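Cell Technician (bimanual arms), Lagman workshop, Fistidside

Cleltetti is looking for a technician to look after one two-arm cell. The post is part time, 10 hours a week, starting in December, and reports to Hazel Ridgeway.

The cell runs a wire sorting task. Green wire goes to the white basket, yellow and striped wire to the teal one. Both arms hang off a single aluminium rail and share one control cabinet. The work is mostly upkeep: the same checks at the start of every shift, and repairs when a check fails.

Duties

Check the bracket screws on the rail and re-torque where needed.
Inspect the cable runs on both arms for rubbing, with the arms moved by hand through their full reach.
Replace fingertip pads after 2000 grasps, or sooner if they have split.
Re-zero the joints after any motor swap and enter the offsets in the log.
Clean the wrist camera lenses and confirm the mounting has not shifted.
Reset the work surface between runs — baskets back to the rear corners, wire spread across the middle.

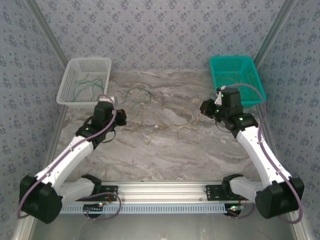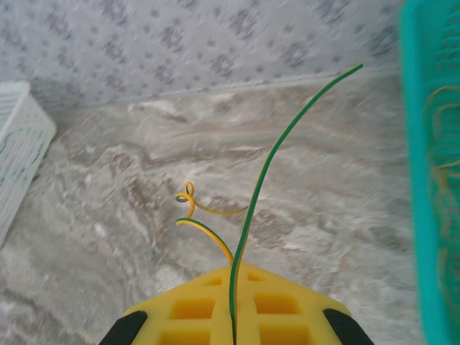 Do I need to have worked on robot arms before?

Experience with any small servo-driven machine is enough. Samran Yensuk will take you through the joint modules and the calibration routine in the first 2 weeks.

What we ask for

Steady hands with small fasteners and thin connectors. Able to read a wiring diagram and crimp to it. Comfortable running supplied scripts from a command line; you will not be asked to write them. A record of keeping written logs that someone else could work from.

Useful but not required: experience with bus-connected servos, or with the Zorari fault tracker.

Pay is 800 a month, with a tool allowance. Shifts start at 8.30 and are agreed a month ahead. Send a CV and one page on a repair you have carried out, including the fault, the test and the part changed, to Loïc Leclerc at the Lagman workshop. Interviews include a short bench exercise — replacing a damaged cable and routing the new one.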